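The Bag Fee Comes to Starkeck

As of December, the shops on Nadham Street charge 9 cents for a paper bag, and the town has taken it about as well as you'd expect.
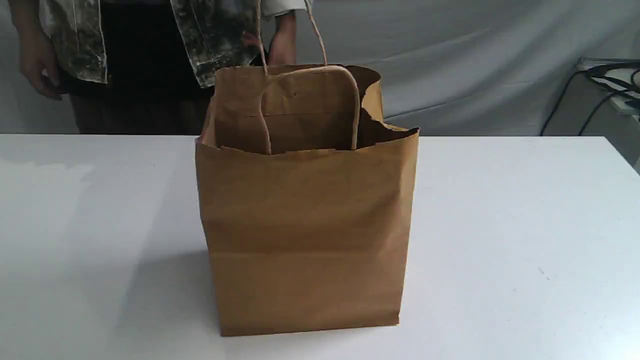 Plain brown paper, two twisted handles included.

The rule covers any store bigger than 1000 square feet. Berrada Hardware falls under the limit and has put up a sign saying so, in letters you can read from the bus. Retari Grocery doesn't, and its checkout lines now include a short pause while grown adults decide whether to spend 9 cents or carry a melon, a carton of eggs and a mop to the car in their arms. Most go with the arms.

The town clerk's office logged 2305 comments on the proposal before it passed. We read a fair number. Two were in favor. One asked about parking.

Takeout orders are exempt, so your noodles still travel free. Bags you bring from home can be any size, color or age, and stores may not refuse one for being ugly. Questions go to the clerk's window, open until 4 p.m., closed for lunch whenever lunch happens.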